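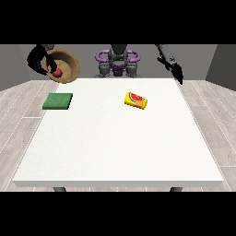

4. Loading a Sample in the Pritireo Vapor Furnace

Read section 3 (gas supply) before you start. The furnace must be cold and the argon line closed at the cylinder.

4.1 Put on nitrile gloves. Skin oils leave carbon on the quartz tube.

4.2 Weigh the powder into the alumina boat. The boat holds up to 12 grams. Do not pack it down.

4.3 Slide the boat in with the push rod until the mark on the rod meets the flange.

4.4 Fit the O-ring and close the flange clamp by hand. Do not use a wrench.

4.5 Open the argon and purge for 90 minutes.

CAUTION: Argon displaces air. Run the room exhaust during the whole purge.

4.6 Set the first hold to 305 °C and press START twice. The display shows RAMP 1.

Note: Units shipped before September have the older Gallardo controller. On these, hold START for 2 seconds instead.

4.7 When the hold ends, check the cold end of the tube for a gray film. A thin film is normal. If it flakes, stop the run and go to section 7.

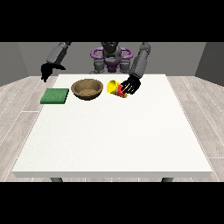
Drorside reports that the film came back on every run until they replaced the O-ring, and asks that users check it for nicks before blaming the powder. Replacement rings are sold by Justcombe in packs of 12.

4.8 Log the film condition and the argon pressure, then continue to section 5.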